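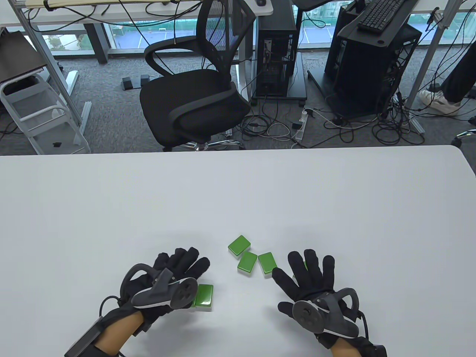
Gloves on, trackers strapped over the top, green tiles on the table.

About us
Reading time: 2 minutes

Hello! I'm Iulian Stoica, and I look after the software at Dratus, so I got the job of writing this page (Juraj Matoušek drew the short straw for the pricing one).

We write the bit between a person's hands and a robot's. You move, our code works out where your hands are and what your fingers are up to, and it turns all of that into motion a robot can follow. Our main product is called Gorkano. It takes in hand tracking, cleans it up, lines it up with the camera view and saves the lot so you can play it back, cut it up and train on it – or throw it away, which we do a lot.

Small flat things are our favourite test. Anything you could mistake for a mahjong tile is horrible to pick up: fingers cover it just when you'd most like to see it, and two of them side by side can look like one long block to a careless bit of perception code. Ksawery Piątek has been rewriting that part since May and gets properly cross with it, but the new version keeps hold of a block's position even when a hand is right over it. I'm very pleased with it!

There are 8 of us. Helmut Gerlach does planning and control, which mostly means stopping the arm from taking the scenic route. Jairo Henao built Bemari, our replay tool, after one too many evenings scrolling through log files. It opens recordings of up to 200 minutes and lets you drag the hands and the video along together. The issue list for it stands at 197, and yes, we do read them all.

We started out as Reuter, a name we'd picked in a hurry, and some of the older code still says so. If you find a folder called reuter_old, please leave it where it is.

Fancy a chat, or want to try Gorkano on your own arm? Drop us a line. You'll probably get me.

Recent posts
Keeping track of things under fingers
Bemari: dragging hands and video together
Why our planner now says no more often
Clock drift between trackers and cameras

Contact | © Dratus | Back to top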